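Chapter 4
Still Water, Busy Water

Go and find the nearest puddle. A birdbath will do, or a blocked gutter, or the saucer under a pot plant. Whatever you've found, there is a very good chance that something is living in it, and by the end of this chapter you'll be able to say what it is, what it eats and how it got there!

Most of us learn about water life through the big places: rivers, reefs, the Great Lakes, the sea. Those are wonderful, and we'll get to them in Chapter 6. But small water has a charm all its own. It warms up fast and cools down fast. It can dry out in an afternoon. Anything that makes its home there has to grow quickly, or sleep through the dry spell, or leave (mosquitoes and water beetles manage this last trick on the wing).
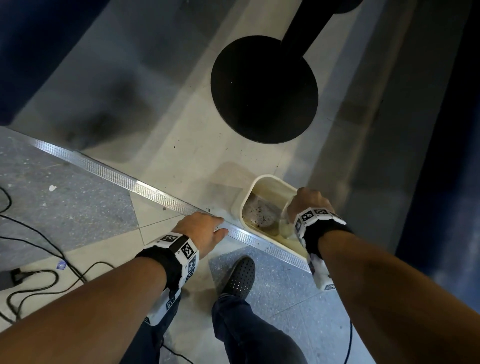 Ecologists have a word for the dead and decaying bits that collect in still water, and the word is detritus. Leaves fall in, dust blows in, insects drown, and bacteria and fungi get to work on the lot. It looks like muck, and plenty of people tip it out without a second glance, but to a midge larva it's dinner. Even a shallow layer of brown, cloudy water in a white plastic tray, with dark debris in it and yellowish stains up the inner walls, gives you a fair bit to think about. What might have coloured the water? Could the staining be a mark left by an older water level, or did it come from something else? You can't settle questions like these by eye, and that's where the hand lens and the microscope come in.

Baiba Pärn, whose pond notebooks we'll borrow from all through this chapter, began with a single bucket behind the school at Endach. She checked it every morning before class and drew whatever moved. Her first page has two drawings on it, both of the same mosquito larva, and one is upside down. By December she had filled almost 100 pages, and her larvae had grown legs, wings and some very handsome feathery antennae.

Key words for this chapter
detritus
larva
food web
dormant
decomposer

Before you start
Write down everything you think might live in a bucket of rainwater left outside for a month. Keep your list somewhere safe, as you'll need it again in Section 4.2.

4.1 Who gets there first?

The earliest arrivals are far too small to see. Bacteria, algae and the tough little resting stages of many microscopic animals travel on the wind, on birds' feet and in the mud on your own boots.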